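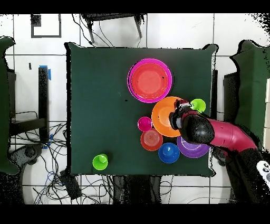 Overhead view, gripper over the orange plate. Dish stacking task, green cloth.

stolla_bench
Thread for the dish task. We are teaching it by remote control: leader arm on one side, follower at the table, operator watches the overhead view. Goal is to sort and nest plastic dishes by size. Control loop is at 40 Hz. Recording starts when the operator presses the pedal and stops on the second press.

Current problem: policies trained on the remote demos hesitate above wide plates. The gripper comes down near the rim, stops, backs off, tries again. Bowls are better. Has anyone compared this with hand guiding on the same objects?

gondwood
Yes. Hand guiding gave us cleaner approaches to a rim. You feel the contact through the arm and stop pushing. With a leader arm and no force feedback, people slow down near contact and the policy copies the slowdown. What you call hesitation is in your data. Plot gripper height against time for ten random episodes and look for flat sections.

ramanauskas77
Disagree on hand guiding. The operator's arms and head end up in every view, and then at run time they are gone. You can replay the joint path with the person out of the way and record again, but that doubles the time, and replay drifts on anything thin. I would stay with remote and fix the operators.
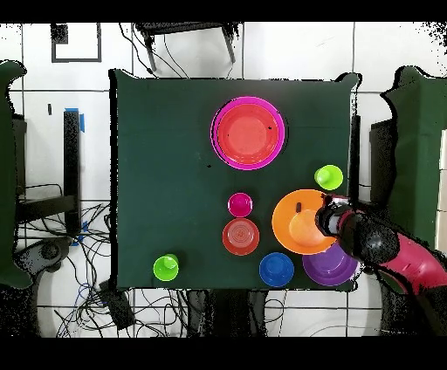 stolla_bench
Plotted them. Flat sections in most episodes, longest over the orange plate. The wrist hides part of the plate from the overhead camera when the arm comes in from the right, so the operator is guessing at the last bit of the descent. Depth also has holes along the arm.

gondwood
Then it's a view problem first. Give the operator the side camera for the last stage. Do not train on the overhead depth near the arm until you have masked it.

pramila_k
Pramila Katiyar here, I wrote the trimming script for the Plondance arm group. It removes pauses longer than 7 frames if the gripper state does not change. Up to 900 frames came out of our worst session. Check the joint velocities after trimming, you get a step at each cut.

ramanauskas77
Trimming hides bad demos. Record them again.

pramila_k
We had 1,000 episodes. You are welcome to record them again.

stolla_bench
Trimming a copy, keeping the raw set. Also switched the operator to the side camera for cups and bowls. Rim contact is much easier to judge from there, including when a bowl is on its side.

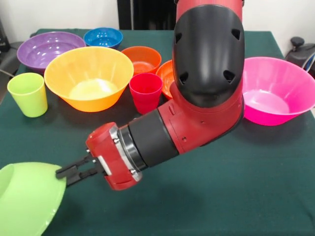
Re: side camera and trimmed set

gondwood
Did you keep the overhead stream in training? If the operator acts on a view the policy never gets, you have a different mismatch.

stolla_bench
Both streams go in. Same clock, checked the offset in November and again this morning.

ramanauskas77
Post the velocity plots when you have them. I still expect steps at the cuts.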